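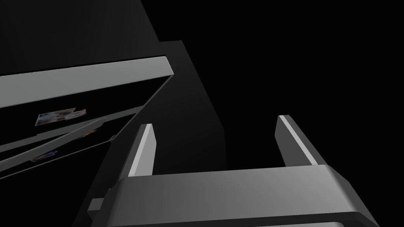
Step 3: Get the gripper to the door without wrecking the door

If you followed step 2, you have a simulated kitchen and a gripper that goes where you tell it, which is a different thing from where you want it. Now we point it at the big appliance.

1. Load the Sayce arm file and open the fingers all the way. Half open looks tidier and will cost you an evening.

2. Put the viewpoint behind and above the palm, so you are looking out past both fingers. You lose the rest of the kitchen. You won't miss it – mine is mostly black anyway, as I never got past one light.

3. Use the door's long pale edge as your guide. It is far easier to judge than the dark face under it. Ignore the little stickers. I spent most of September trying to line up on one.

4. Set the approach speed to 200 and leave it there. At 300 my gripper went through the door, out the back and, as far as I can tell, into Sikport.

5. Watch the rails across the door. Turn on collision for them separately, or a finger will slide into one and the whole arm will start to hum like a trapped wasp.

6. Run the approach three times from the same start. If it ends up somewhere new each time, your joint damping is too low. Go back to step 2 and be humble.

Morfudd Jarman at our shared workshop does all this on the real Sutaleck arm first and the simulation second. She also owns more spare fingers than I do.

Step 4 covers closing on the edge.

Search Flurkum Go

Contact | © Flurkum workshop notes | Back to top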